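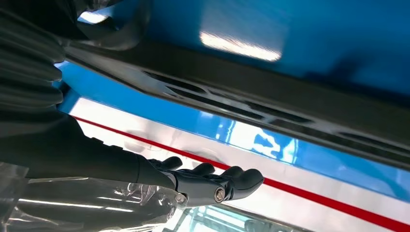
Shelf news from the Ernberg parts room

Anyone who stopped by in March will remember the old arrangement, with everything leaning on everything else and the big molded pieces propped in the corridor. Well, we have been busy! The blue shelving is in, a good part of it on casters so that it can be rolled to wherever the work is, and it has made the whole room feel a little kinder to be in.

The first delivery from Trivero came in cardboard boxes, and we ask that every box be opened at the shelves and not by the door. Please flatten the empties before you leave, even if you are in a hurry (we know, we know). 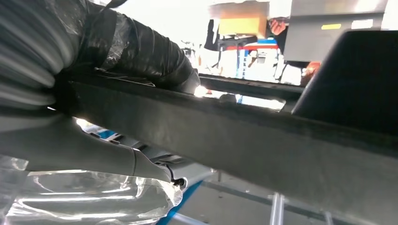
A cardboard box in hand, over by the shelving.

Now to the black plastic parts, which are the pieces we get asked about most. They are awkward things, long and flat with a deep recess in the middle, and they do not like being stood on end. Hold them level, keep your fingers off the small white labels, and have a crate cleared before you pick one up. Crates go on the lower level, as before. Part 1302 now has its own crate, so please stop putting it in with the Vetach brackets. 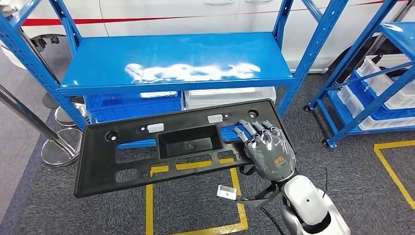

Black molded part, with blue and white crates on the lower shelf behind.

We have also had two requests to move the yellow tape on the carpet, and for the moment the answer is a gentle no. The lines were laid out with the Janevski orders in mind – those start arriving in July, around 3000 pieces in all – and we would like to get through one full delivery before anybody starts peeling. 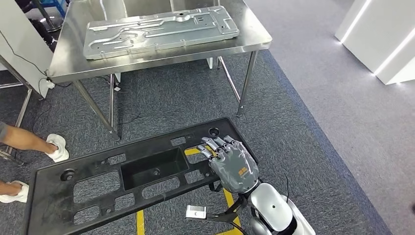
Until then, a part may rest on the carpet while you sort out its place, as long as it goes up on a shelf before you head home. The sign-out sheet has moved to the inside of the door, and there is a fresh pen on a string.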